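Knitterfalte 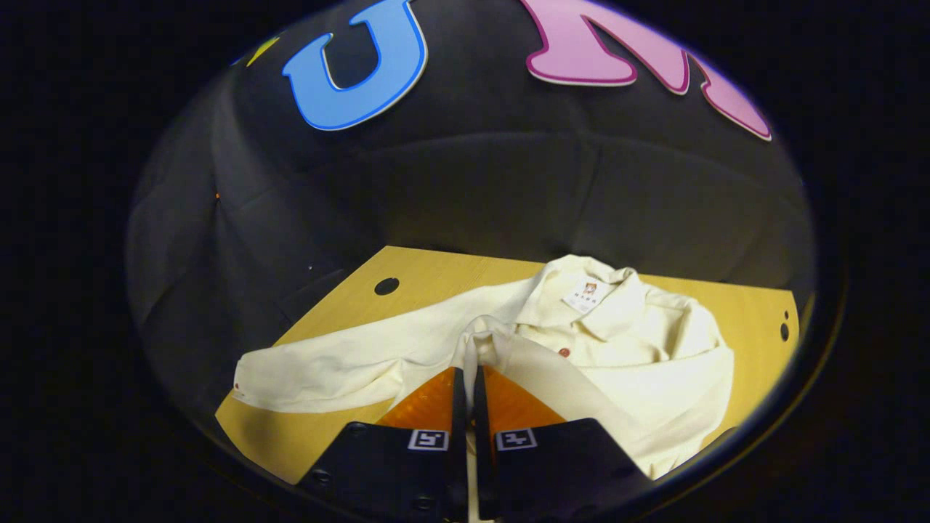
Zerknittertes langärmliges Hemd auf einer hellen Tischplatte

Knitterfalten (auch Knitter, regional Krumpeln) sind ungewollte Falten in Textilien. Entstehen durch Druck, Wärme und Feuchtigkeit, meist in Kombination. Abzugrenzen von Bügelfalte und Plissee, die absichtlich eingebracht werden.

Entstehung
Beim Biegen einer Faser wird die Außenseite gedehnt, die Innenseite gestaucht. Bei Cellulosefasern (Baumwolle, Leinen, Viskose) lösen sich dabei Wasserstoffbrücken zwischen den Molekülketten und bilden sich in neuer Lage wieder. Die Faser bleibt geknickt. Feuchtigkeit beschleunigt den Vorgang, weil Wasser zwischen die Ketten dringt. Daher knittert Kleidung am Körper besonders in Ellenbeuge und Kniekehle.

Verhalten nach Faserart
Leinen: knittert stark, geringe Elastizität.
Baumwolle: knittert deutlich, je nach Bindung und Garndrehung verschieden.
Viskose: stark, vor allem in nassem Zustand.
Wolle: wenig, hängt sich an feuchter Luft meist wieder aus.
Seide: mittel.
Polyester: wenig. Falten, die bei hoher Temperatur entstanden sind, dafür hartnäckig.
Mischgewebe liegen in der Regel dazwischen. Dicht gewebte Stoffe knittern meist stärker als lockere, Maschenware weniger als Webware — die Schlaufen geben nach.

Messung
Üblich ist der Knittererholungswinkel. Ein Stoffstreifen wird gefaltet, eine festgelegte Zeit belastet, dann entlastet und der Öffnungswinkel abgelesen. 180 Grad wären vollständige Erholung. Geprüft wird in Kett- und Schussrichtung getrent. Daneben gibt es Sichtprüfungen, bei denen die Probe mit Vergleichsmustern abgeglichen wird.

Ausrüstung
Pflegeleicht-Ausrüstungen vernetzen die Celluloseketten chemisch. Folge: weniger Falten, aber auch geringere Reiß- und Scheuerfestigkeit. Ältere Verfahren setzten Formaldehyd frei, heute gibt es formaldehydarme und -freie Mittel. Wirkung lässt mit der Zahl der Wäschen nach.

Vermeidung und Entfernung
Trommel nicht überladen, niedrige Schleuderdrehzahl, nach dem Waschen bald entnehmen und ausschütteln. Hemden auf dem Bügel trocknen. Entfernt werden Falten durch Bügeln, Dämpfen oder Mangeln. Baumwolle lässt sich leicht feucht am besten glätten, Kunstfasern nur bei niedriger Temperatur. Eingetrocknete Falten vor dem Bügeln wieder anfeuchten.

Mode
Nicht immer unerwünscht. Crash- und Crinkle-Stoffe werden ab Werk geknittert und fixiert, und bei Sommerkleidung aus Leinen gilt der Knitter vielen als Teil des Materials, auch wenn das in förmlicher Umgebung je nach Anlass anders gesehn wird.

Siehe auch
Bügeleisen, Heißmangel, Plissee, Textilveredlung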